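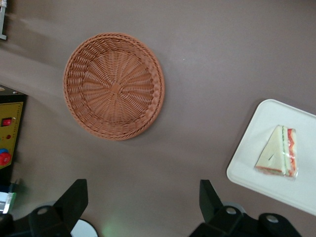

Section 6: Running the sandwich demonstration on an open day

Visitors love this one, and in our experience it is the table they drift back to after they have seen everything else, so it's well worth taking your time over the setting up. Please have read Section 5 (Switching on and homing the arm) first, and do give yourself a clear half hour before the doors open. The Tsikata open day in September was got ready in rather less than that, and Efua Sarpong has asked us to say she would not care to do it again!

Laying out the table

1. Wipe the table down and let it dry fully. A plain, matt top is best, as shiny ones confuse the camera.

2. Put the woven basket down flat, with nothing in it, on the side nearer the control box.

3. Place the white tray on the other side of the basket. It needn't be square to the table (a bit of an angle is quite all right), but leave a good wide space between the two so that the fingers can come down without catching the rim.

4. Set one wrapped sandwich on the tray, standing on one of its cut sides. Keep the wrapping on. It gives the fingers something clean to hold, and you won't be picking bits of lettuce out of the joints at teatime.

Note: Only ever put out one sandwich at a time. Keep the spares in a cool bag under the table, and swap the one on show after 12 runs or whenever it begins to look sorry for itself.

Running it for visitors

5. Ask everyone to stand behind the floor tape, little ones at the front so they can see.

6. Open the fingers to their full width and check that the way down to the tray is clear.

7. Choose "Tray to basket" on the Pravia tablet and press Start. The arm will look over the table, pick up the sandwich and lower it into the basket.

8. When the arm has gone back to its resting place and the tablet says Ready, put the sandwich back on the tray yourself and invite the next group up.

CAUTION: Never reach over the table while the arm is moving, even if the sandwich has toppled. Press Stop on the tablet and wait for the arm to come to rest.

CAUTION: Sandwiches used in the demonstration are not for eating afterwards. Children will ask.

If the arm misses the sandwich twice running, turn it a little on the tray and try again. Should that not help, go to Section 9, or ring Obed Ackah on extension 69.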